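Sharpening Hand Saws: Tips I Trust and Tips I Don't

By Junaid Virk
May 10, 2022

Most advice on sharpening a hand saw comes from people selling files. I've been at it long enough to doubt a good half of it, so take mine with the same caution.

Start by asking if the saw can be filed at all. If the tips of the teeth are blue or black and the rest of the plate is bright, they've been hardened at the factory and a file will just skate. Plenty of guides tell you to try a diamond file. I tried. It took an evening and the saw cut no better.

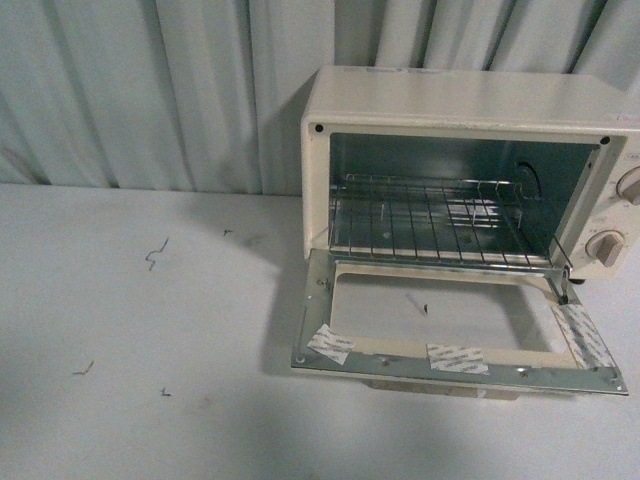 Clamp the plate low, with the teeth barely above the jaws. If it screeches when you file, it's too high. The Ukwood saw vise is nice enough, but two straight scraps of hardwood in a bench vise hold just as well, and I can't see what the extra money buys.

Joint the teeth first. Run a flat file lightly along the tops until each tooth shows a small shiny flat. Then file until the flats disappear and stop there. One more stroke "for luck" gives you a short tooth.

Setting is where I part ways with the books. They want it done every time. I set a saw once in four sharpenings, and only if it binds in damp wood.
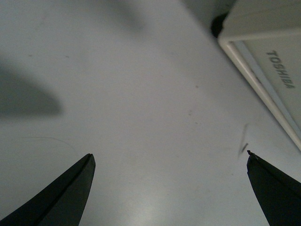

As for wax, oil and the rest, Sirovia sells a blade spray that promises to keep teeth sharp longer. I used up a can between December and spring and noticed a pleasant smell. A rub of plain candle does the same job for the sides of the plate.

My neighbor Swati swears by filing from one side only. Her saws drift left. She blames the lumber from Cludcombe.

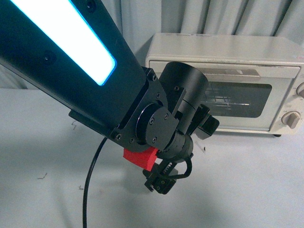 How do I know when a file is worn out?

It starts to slide where it used to bite, and you catch yourself pressing harder. Turn to a fresh corner, and when all three are gone, throw it out.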